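Wateck Patent Watch

Wateck is a subscription service that follows newly published patent applications in consumer electronics and sends you the ones that match your search terms. It is made by Stondbridge and runs in any current browser. There is nothing to install.

Each entry shows the applicant, the filing and publication dates, the abstract, the full claims and the drawings. Divisionals and continuations are grouped under their parent filing, so you can see which claims were carried over and which are new. Applications written in Chinese, Japanese or Korean are shown in the original beside a machine translation. 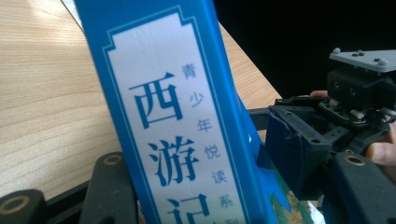 A blue-covered copy of 西游记 (Journey to the West)

The translation is meant for sorting and should not be relied on for legal work. If you need a certified version, use the Order button on the entry and you will get a price by email.

Alerts go out at 6 a.m. You can have one message per search or a single digest. Searches can be limited by applicant, inventor, class code or words in the claims. The Morrison plan allows 4 saved searches and one user. The Pestedar plan covers more than 194 class codes, has no limit on searches and lets two users share notes.

Exports are in CSV or PDF. A single export can hold up to 1359 entries. Larger sets have to be split by date.

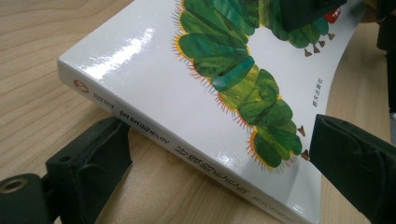 What changed in September

Design patents are now included on both plans. Drawings open at full size in a new tab. The old plain text alert has been withdrawn, and anyone still using it has been moved to the digest.

Cancelling

Either plan can be cancelled from the Account page. Saved searches are kept for two months and then deleted.

Comments

tmb_ip: Does the family grouping work for filings made before I signed up?

Grímur Kragh: Yes, it goes back to the parent whatever its date. Open the entry and click Family.

oldclaims: I miss the plain text alert. The digest takes ages to load on my work email.

Pernilla: Translation is fine for abstracts, hard going on the claims. I still send the important ones out.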